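Cuaderno del taller — Plakeck
11 de enero de 2025 · por Mareike Rieger
Última actualización: hace 7 horas

Hoy he repetido la masa madre de centeno con la harina de Ostermann. El lote anterior me salió demasiado ácido y con la miga pegada al cuchillo. Pesé 256 g de harina integral y la misma cantidad de agua, sin sal todavía. Jörg Pfeiffer opina que la acidez viene del reposo largo, yo pienso más en la temperatura del armario.
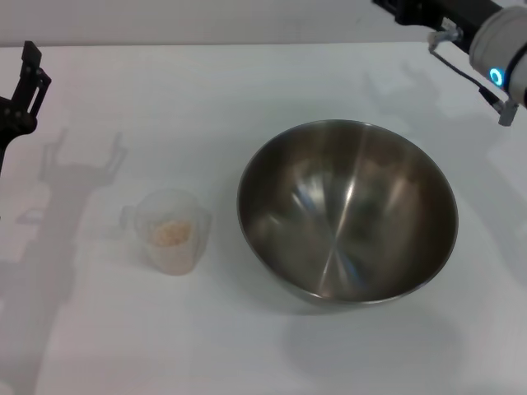
El segundo refresco lo hice con menos masa vieja que en julio. Tengo apuntado de entonces que la corteza se abrió por un lado, y no quiero repetir este error. El peso total antes del molde fue de 684 g.

Pregunta para Jörg: ¿la harina de Gatport es más gruesa o solo lo parece? Yo la noto áspera entre los dedos, pero el saco dice molienda fina. 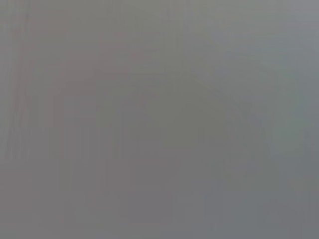 También falta decidir el molde. El largo da rebanadas más bonitas — el corto se cuece mejor por dentro. Por ahora sigo con el corto, tapado durante la primera parte del horneado.

Pendiente: comprar un termómetro nuevo, etiquetar los tarros, y no cortar el pan hasta mañana aunque Jörg insista.

7 comentarios · Compartido 2 veces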